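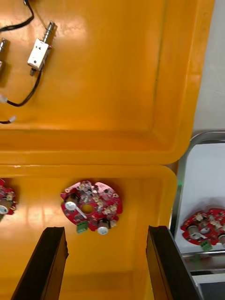

Should boards and wire harnesses be stored in the same tray? Separate trays are preferable, as loose wire ends catch on components when a board is lifted out.

Posted by: c_loureiro
The guidance above is from the bench storage notes we keep at Teixeira. Members are invited to comment before the notes are revised in March.

Posted by: Savwood_Stores
We agree in part. Our stockroom holds 71 yellow trays and sorts by job number. Dividing each job by part type would require a second label on every tray.

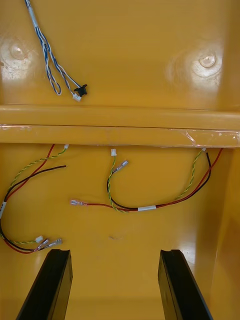

A second label is a modest burden in our view. Harnesses with small white connectors are easily confused once they have been separated from their paperwork.

Posted by: h.esteves
I must disagree with Savwood. Sorting by job works for batches of 50 or fewer. At 1,000 pieces the same wires should be held together, whatever the job.

Posted by: c_loureiro
Would Mr. Esteves accept a tag on each harness as well as on the tray? Handwriting on a rim wears off with cleaning.
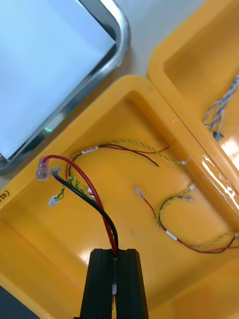

Last edited by moderator: February 2025

Posted by: h.esteves
A tag on each harness is acceptable. I would still keep crimped leads apart from bare ones - mixing them slows the bench.

Posted by: Savwood_Stores
We will try tags on one shelf and report the results in this thread.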